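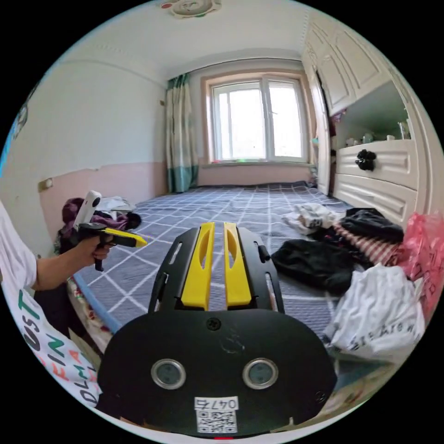 Green, black and red lettering on a white T-shirt.

Big Letters, Soft Cotton

Why the shirt with words on it is still the best thing in the drawer

Dec 2, 2021

The press at Ultton makes a noise like a heavy book being dropped on a rug. You hear it from the sidewalk before you see the sign, and if you like printed T-shirts as much as I do, it makes you walk faster. Inside there are racks of blank cotton, a wall of screens leaning against each other like records in a bin, and the smell of ink and warm cloth. I had planned to stay an hour. I stayed until they turned the lights off.

I have loved shirts with writing on them since I was small enough to wear one as a nightgown. Band shirts, hardware store shirts, shirts from fun runs I never ran. Pictures are fine, but give me letters, the bigger the better, in colors that argue with each other a little. A good lettered shirt can be read from across a parking lot, or it can't be read at all and you stand there squinting at it happily in line at the bakery.

Ultton prints by hand, one color at a time. Each color gets its own screen, a fine mesh stretched tight over a frame, with the shape of the letters left open and everything else blocked off. The shirt goes over a flat board, the screen comes down, and the ink is pulled across with a rubber blade. Then up comes the screen and there's your color, wet and shining. A job with 3 colors means doing all of that again and again, and every pass has to land in just the right spot. When it doesn't, you get a thin sliver of white cotton between two colors that were supposed to touch.

I happen to love that sliver. The shop doesn't, and most of the shirts that have it go into a box by the back door, where I spent a good part of my afternoon (and a good part of my lunch money).

The smallest order they'll take is 50 shirts. That sounds like a lot until you watch how much of the work comes before the first print: the artwork split into colors, the screens coated and dried and washed out, the ink mixed and tested on scrap cloth. Once everything is lined up, the printing itself flies by. I was allowed to pull one print on a rag and pressed so hard that the letter O filled in completely. It's pinned over my desk now.

A bus ride away, Stoltska does the opposite kind of work. It sells old shirts, only old shirts, packed so tightly on the rails that you need both hands to look at anything. I went in August, when the shop had its door propped open and a fan going, and came away with a whole new way of looking at ink.

Old prints crack. Thick ink sits on top of the cloth and stiffens, and years of washing and stretching break it into a web of tiny lines. Thinner ink sinks into the cotton and fades slowly, so the letters seem to be going back into the shirt. People pay extra for both! There are buyers at Stoltska who run a thumb over a print before they even look at what it says, and after a while I was doing it too. The best find of the day was a gray shirt that had once said something long and cheerful in script. All that remained was a capital W and half an exclamation point. I should have bought it. I went back the next week and it was gone.

What gets printed on shirts has always been a grab bag, and right now it feels especially lively. Cui, a small label I've been following, puts out shirts where the words are broken up and stacked with no respect for where a syllable ends. Others crop the type so tightly that only the middle of each letter survives, or run a line of text right around the side seam so you have to turn to be read. My favorite from Cui has 2 words on it, one on the chest and one low on the back, and together they don't mean anything. I've worn it all fall.

Then there's Dratuvden, a ready-made ink that Ultton's printers kept on the shelf by the sink. It goes on thin and dries soft, and the first thing I noticed on a finished shirt was that I couldn't feel the letters with my eyes closed.

If you have a shirt you want to keep, the shop's advice is easy: turn it inside out, wash it cold, hang it up, and never put an iron on the print. I follow most of that. My oldest one, a blue shirt from a lumber yard, has been through every hot dryer in the county, and you can still read the phone number.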